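We use cookies to keep you logged in. Accept / Manage

Club table-clearing challenge – how is everyone's practice going?

gearsandgrits wrote:
Big day for Team Lusum! We have our trash pickup running by teleop, and I'm so happy with the fingers on this hand (three weeks of restringing!). Paper cups were our worst item all October because they fold the second you squeeze. Grip force is set to 318 now, down from 522, and I love it.

Right hand on the cup at the bin, table still to do:

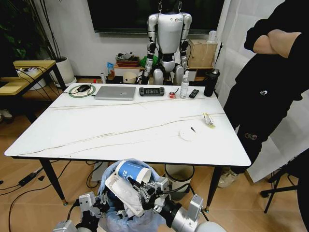
Re: Cup grip settings

madigan_mo wrote:
Ooh, nice wrap around the side of that cup! But it's already crushed. Doesn't a crumpled one give the fingers more to hold? We run 400 on Umitz and smooth cups still slip.

gearsandgrits wrote:
Fair! Smooth ones are harder, yes. I still say 400 is too much – try going down in steps of 10.

tinbender wrote:
Disagree with both of you. Slow the close down and leave the force alone. Also, I'd save the round paper disc on your table for last. Flat stuff is awful!

gearsandgrits wrote:
Ha, the disc is my favorite. Noreen Hegarty wants flat items in the scored run, so we need the practice anyway. Bring Umitz on Sat 27 November and we'll try your slow close on both hands.

madigan_mo wrote:
We're in!

Contact the moderators | © Brarnora Robotics Club | Back to top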